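Night Guards: Frequently Asked Questions
Arnberg Dental Practice, Murkgate

Do I need a night guard?
Many patients grind their teeth in sleep and do not know it. If you wake up with a sore jaw or a headache, please tell us at your next visit. We will look for worn places on the teeth.

How is the guard made?
We take an impression of your teeth and send it to the Malik laboratory in Codville. You come back one time for the fitting, and we adjust the bite if it feels too high.

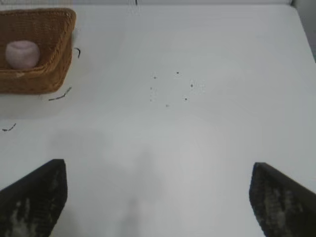
Woven basket on a white tabletop

Will it be uncomfortable?
In the first nights it can feel strange, and you may have more saliva than usual. Most patients get used to it. If you feel pain — not only pressure — stop wearing it and call us.

How do I clean it?
Brush it every morning with a soft brush and cool water. Please do not use hot water, it can change the shape of the guard. Toothpaste is also not good, as it scratches the surface. Let it dry before you put it in its case.

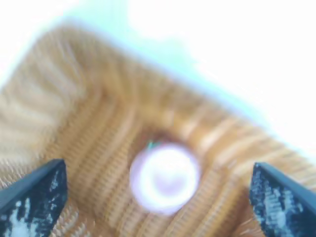
What if I lose it or it breaks?
Call the front desk, extension 41. We keep your model on file, so often a new impression is not necessary. Do not repair a broken guard with glue.

Page updated Jun 6, 2019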